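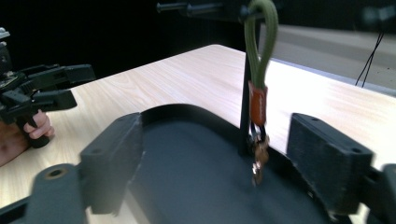 So I finally have a result I'm willing to say out loud, and it's about keys. Well, keychains. The kind on a loop of cord, with a tag and a ring and a bit of metal dangling off the end.

The question Teresa Keane and I have been chewing on since August is pretty simple. If you teach a policy to hang and unhang floppy things using demos from hand-held grippers, does it matter how long you wait before closing the fingers? Everybody on our team (me included!) was recording the way we'd do it at home, which means grabbing while the thing is still swinging. People are great at that. Our policy was terrible at it. It would copy the timing and miss the ring completely, over and over, and then close on air looking very sure of itself.

So we recorded the whole set again with a pause. Same rod, same keychains, but you bring the gripper in, stop, let the metal settle, then close. It felt silly to do 1000 times — Ksawery Gajewski did a big chunk of those and his wrist has opinions.

Out of 30 test runs, the old policy got 7. The new one got 20. I know, 20 isn't amazing, and I'd want more runs before I put it in a paper. But we didn't touch the network at all, only the way we moved our hands.

What still fails is the leather tag. When it twists sideways the fingers go for it and skip the ring. Shuzhen Hao thinks we need more starts with the tag turned, and I'm leaning toward a second view from the side. We'll probably try hers first, as it's cheaper.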